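Cenitstead gripper recordings on hold after opening fault

12th March

A bit of news for those of you who have been asking why the desk sessions went quiet. Flallidero has stopped taking new recordings from the hand-held grippers while it sorts out a fault in Tokilus, the software that logs what the fingers are doing. I've been doing sessions from home in Cenitstead since October, so I got the message with everybody else, and then I rang up and asked a lot of questions (sorry to the person who had to answer them all).

The short version is that Tokilus has been writing down the wrong finger opening. You squeeze, the pads close on your bit of stationery, and the log is supposed to say how far apart they are from one moment to the next. On some sessions the number drifted. It started out right and then crept smaller, so that by the end of a long go the log thought the pads were nearly touching while they were still well apart. You'd never notice while you were working! The grippers feel just the same in the hand, the video looks perfect, and the little tick comes up at the end as if all is well.

Where it did get noticed was on the test bench over at the Fankhauser building, where a proper robot arm is being taught from our recordings. It was meant to pick a binder clip off a cloth and put it in a box lid. It came down with its fingers too close together, landed on top of the clip and kept pushing. The clip shot off the bench and one of the finger pads split. There's a screen round the arm and the door was shut, so no injuries, but the arm didn't stop when it should have done either, and that's the part that turned a dull data problem into a safety one.
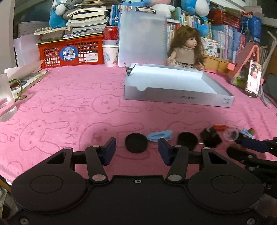

Small flat things are the worst for it, I was told. With a mug or a soft toy the arm has plenty of room for error and you might get a slightly clumsy grab. With a clip or a disc lying flat on a tablecloth there's hardly any height to play with, and if the fingers are a few millimetres out they either miss altogether or go straight into the table. A lot of us have been doing precisely that sort of job all winter, picking little bits off the desk and popping them in a tray or a lid, so our recordings were the ones it showed up in first.

Now for the figures, which I did write down. The batch being checked is 3000 recordings. So far 86 of them have the drift badly enough to be thrown out. They come from several different homes, so please don't lie awake thinking it was you (I did, for one night). The version of Tokilus with the fault in it is build 1036. If you open the settings page it's in small grey type right at the bottom, and if yours says 1036 you should leave the grippers alone for now and not try to update it yourself. I asked about that twice, as I know what some of you are like.

As for why it happens, I'll pass on what I understood and no more. When you start a session you open both grippers wide, then close them, and the software learns its two end points from that. In build 1036 it carried on adjusting the closed end point all through the session, every time you gripped something. Grip a lot of thin things one after another and it kept nudging the zero along. Sessions under 40 minutes seem to be fine, by the way. It's the long ones where it had time to wander off, and I am definitely guilty of long ones. I put the radio on and forget the time.

The business with the arm not stopping is being looked at separately. It has a limit on how hard it can press, and that limit had been raised for an earlier job with a stiff drawer and hadn't been put back. So two things went wrong on the same afternoon, one ours (sort of) and one entirely theirs, and Flallidero was quite open about that on the phone. The limit is back down where it was, the split pad has been replaced, and the arm won't be running anything learned from the suspect batch until the checking is finished. 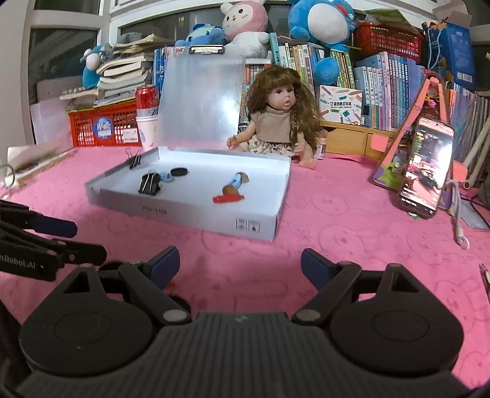 I did ask whether there was any danger to those of us holding the grippers at home, which I suspect is what most of you really want to know. The answer was no. The fault is in what gets written down and has no effect on how the fingers move, because on the hand-held ones it's your own hand doing the squeezing. The usual advice about keeping your other fingers out of the linkages still stands, and I'd add long hair and dangly sleeves to that from experience.

What happens next is a new build, which has been tried out on the bench and will come through in the normal way once it has been passed. I couldn't get a date out of them. When it arrives you'll be asked to do one extra thing at the start and again at the end of each session, closing the pads fully on nothing and holding for a slow count of five. If the two readings don't match, the session gets flagged there and then and you can do it over, which strikes me as something that could have been in there from the beginning, but there we are.

Sessions you've already sent in will be paid as usual, including any of the 86 that end up being binned. I made a point of asking! If one of yours is affected you'll get a message offering you the same task to repeat, and you're free to say no. Please keep the original files on your phone or laptop until you've heard either way, as they may need the raw video to work out the true opening for the borderline ones.

Anybody with sessions booked in should treat them as postponed. You don't need to send the grippers back, just pop them in their case with the power off. I'll put a note up on this page as soon as the new build number is out.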